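Written procedures before more hardware: Mark Anthony Calimlim on collection rules at Prerden

November 8, 2021

The rulebook that Mark Anthony Calimlim maintains for Prerden runs to 28 pages, and he would like it shorter. It covers manipulation data recorded with hand-held grippers: how a session is opened, what makes a recording valid, and who may reject one.

"Most of the document is definitions," Calimlim said. "What is a start pose, what is a release, what is an abort. If two operators disagree on those terms, their recordings can't be pooled."

The current edition, adopted in July, replaced a set of notes inherited from the Ocampo project. Those notes specified the tasks in detail and said almost nothing about the operator. The new text requires that both grippers be held in view before the first movement, with the marker faces unobstructed, and that the jaws be open at the start.

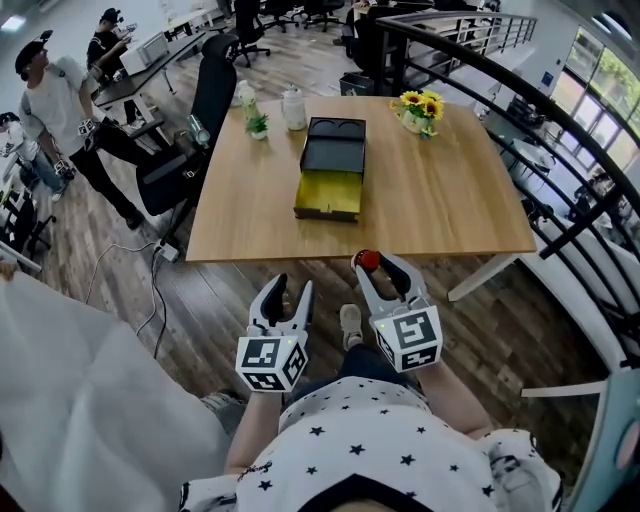 Sleeves are covered in section 4. Fabric that falls over a marker face invalidates the recording from that point on, even if the marker is picked up again a moment later. Calimlim said the rule was resisted at first. "People wanted to keep the good part. But then someone has to decide where the good part ends, and we had no agreed method."

Of 304 recordings audited under the new edition, 28 were rejected. The audit sheet allows one reason per rejection, a limit he plans to remove.

The rules on surroundings are looser. Prerden doesn't require a cleared room. Other staff may walk past, chairs may stand where they stand, and daylight is permitted. What is fixed is the work surface: objects outside the task list may stay on the table, but they must not be moved between the first and last recording of a set. A set is 200 recordings.

"A bare room gives you tidy data and a policy that fails in the first real office," he said. "We specify the things that change the labels. The rest we write down and leave alone."

Floor cables are the exception. They are treated as a safety matter, and an operator may not step back across one while holding a gripper.

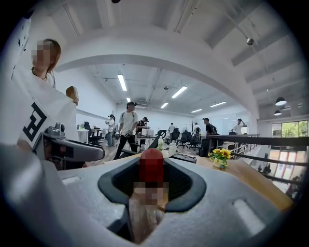
Reviewers at Kivstead, who received the draft for comment, asked whether a rule that tolerates passers-by can be called a standard at all, and proposed a fixed boundary around each table. Calimlim declined the boundary but accepted a related change: anyone who touches the table during a recording ends it.

A shared format with Gralilix is still under discussion. The open point is calibration, which Prerden repeats at the start of each set and Gralilix only after a gripper has been dropped or opened for service. Calimlim expects the stricter interval to be adopted, with the log entry cut to a single line.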